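Ticket 3171 – sleeve keypoints jump on garment folding episodes
Component: perception / cloth tracker
Status: open, reopened, open

Symptom: the tracker finds the cuff, loses it, then reports it somewhere in the bedding with a confidence I can only envy. Replaying the same episode gives the same wrong answer, so at least it's loyal.

1. Ruled out the sweater. With a sleeve stretched flat, red on stripes, the segmentation mask is clean right to the ribbing.

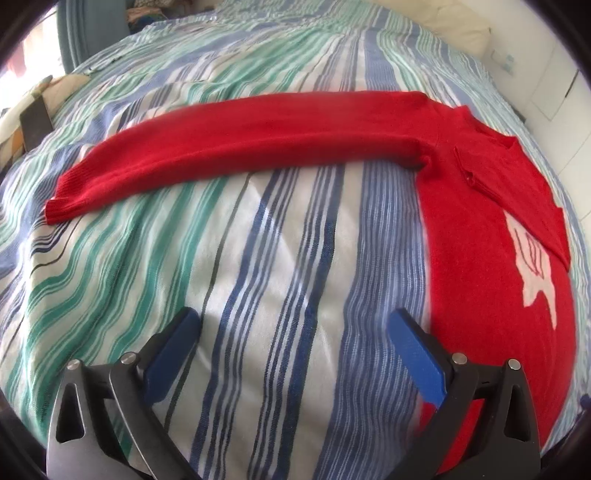 2. Ruled out lens calibration. Reran it on the Ekby build, residuals fine. The duvet stripes still bow toward the edges before undistortion, and the edge detector still loves them more than it loves the garment.

3. Turned off the stripe-sensitive edge term. Jumps dropped, then came back as soon as the sleeves were folded over the chest. Red on red, no outline to speak of, and the planner wants a grasp point within 200 ms. It gets one – just not a good one.

4. Suspected the second gripper. When it comes into view the tracker may be handing it our own fingertip label. Masking by pose from the Sadari log helps for 5 frames, then the timestamps drift.

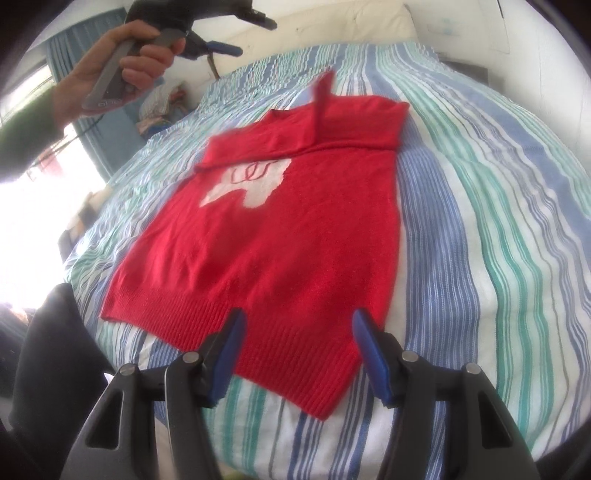

Rajitha Khan: Drift is known on the Prukdale branch. The two grippers log on separate clocks and the sync runs once, at startup. Set resync to every 10 seconds and replay before you touch the mask again.

Set it. Fingertip labels now hold. The cuff is still in the bedding. Splitting that into its own ticket and leaving the edge term off until Forsberg merges.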